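Trovcombe Home Help
Toys and Play Equipment > Cleaning and Repair

Plastic toy sink: loose faucet column, cloudy basin, and what order to wash the accessories

Asked by a member. 3 replies.

We have a light blue plastic play sink at the drop-in room where I handle the equipment. It is a molded unit with a deep basin on the right and a drainboard on the left. It came as a donation in March with no paperwork and no maker's mark that I can find. It lives on a tabletop and gets used every session, mostly with the water circuit switched off.

I have three problems.

1. The faucet column is loose in its base plate. It turns through far more travel than it should and leans forward when a child pulls on the spout. The base plate itself is tight to the sink.

2. The floor of the basin has gone cloudy, worst in the grooves between the raised rings at the drain. Dish soap does not shift it. A nylon brush took off a little and then stopped making any difference. Our tap water is hard.

3. The accessories go back in the bin damp and the hollow ones smell. The detergent bottle is the worst. I can't get the cap off and there is clearly water inside, because it sloshes.

I have tried white vinegar on a cloth, wiped over and rinsed. No visible change. I don't want to use anything abrasive on the basin, and whatever I use has to be safe for small children afterward. I would also like to know if it is worth drying things on the toy's own rack or if that is only for show.

Reply 1

Just run the whole lot through the dishwasher. We do ours on the hot cycle and it's fine. If the faucet's loose put some superglue on it.

Reply 2 (marked as helpful)

I would not follow either part of the reply above. Thin play-kitchen plastic can warp on a hot cycle, and a warped plate or rack frame does not come back. Glue on the column will also seal the pump line on most sinks of this type, and then you can't service it.

Taking your items in order.

Faucet column. Empty the unit, remove the batteries if it has any, and turn it over on a towel. On the sinks I have opened, the column passes through the base plate and is held from below by a plastic ring nut or by two spring tabs. If it is a nut, tighten it by hand until the column stops leaning, then give it a quarter turn more. Do not use pliers. If it is tabs, one has probably snapped. You can take up the slack with a rubber O-ring pushed over the column from below. Measure the column before you buy one. The Solberg assortment box from the hardware store has 25 rings in graded sizes and one of them has fitted every time for me.

Check that the column still turns after the repair. A column that can't turn will put the load on the base plate the next time it gets pulled, and the plate is harder to replace.

Basin. Cloudiness in the grooves with hard water is nearly always scale. Wiping with vinegar does very little, as the contact time is too short. Block the drain from below with tape, cover the basin floor with a mix of 4 parts warm water to 1 part white vinegar, and leave it for six hours. Then work the grooves with a soft toothbrush and rinse twice. If it is no better after two soaks, the surface itself is scratched and you are looking at wear. It will stay cloudy. It is harmless.

Accessories. Sort them into solid and hollow before washing. Solid pieces (knives, forks, plates, cups) can be washed in warm soapy water, rinsed and air dried. Stand cups on their rims with a gap under one side. Brushes should dry with the bristles down. Metal pots get dried with a cloth straight away, mainly for the sake of the handle joints.

Hollow pieces should never be submerged — once water gets in through a seam it stays there. Wipe them with a damp cloth and dry them. Your detergent bottle has already taken on water and the cap is most likely welded, so I would discard it. Drilling a drain hole only gives the water a second way in.

Toy rack. Usable for light things. Mine holds plates well and drops forks. Lift it off the drainboard afterward, because water sits under the frame.
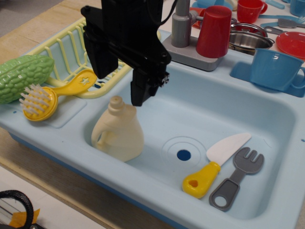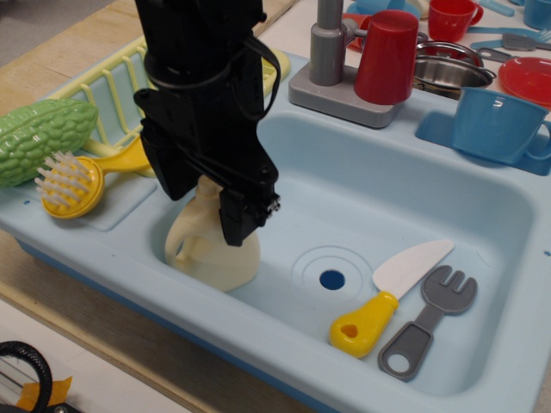
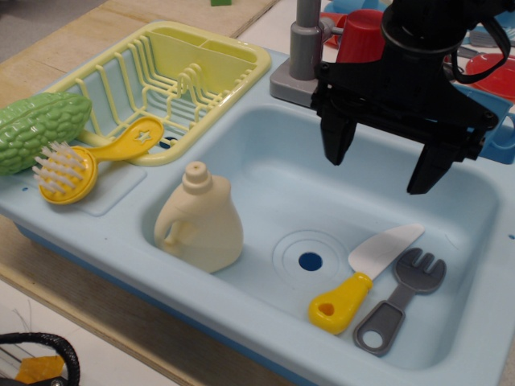 Reply by Arvid Dalen
Posted Apr 12, 2023

The basin in all three has the ringed drain you describe. Those grooves are where I would start with the toothbrush, working along each ring and then across. The jug-shaped bottle is the sort of piece I would count as hollow, and I would take it out before any soak. The knife and fork can stay in the basin if you like. The brush has a star cutout in the handle, and the knife handle has a hole in it as well. Dirt collects on the inside edges of openings like these, so run a cotton swab around them.

One correction to my own figures. If your vinegar is the stronger cleaning grade, halve it. Mixed at full strength it leaves a smell in the plastic that takes days to go.

Reply 3

Agree with Arvid on the soak. I had the same cloudy patch and it took two rounds. On the faucet, ours had neither a nut nor tabs. It was a single screw up through the middle, hidden under a blanking cap the same color as the sink, and I missed it twice. Look for a seam in a circle and lift it with a fingernail.

We use a Flaltau mesh bag for drying now. Everything goes in after the rinse and hangs on a hook overnight. Pieces with bumpy surfaces, such as some of the toy vegetables, hold more water than you would expect, so shake the bag before hanging it.

I can't say anything about the pump side. Ours was already dead when we got it.

Meinir Pugh

Comment from the original poster

It was the screw. Thank you. Column is solid and still turns. Bottle has gone in the trash. First soak is in the basin now.

Related questions
Replacement drain plug for a Rultow water table
Removing marker from molded plastic
Battery compartment corrosion, play kitchen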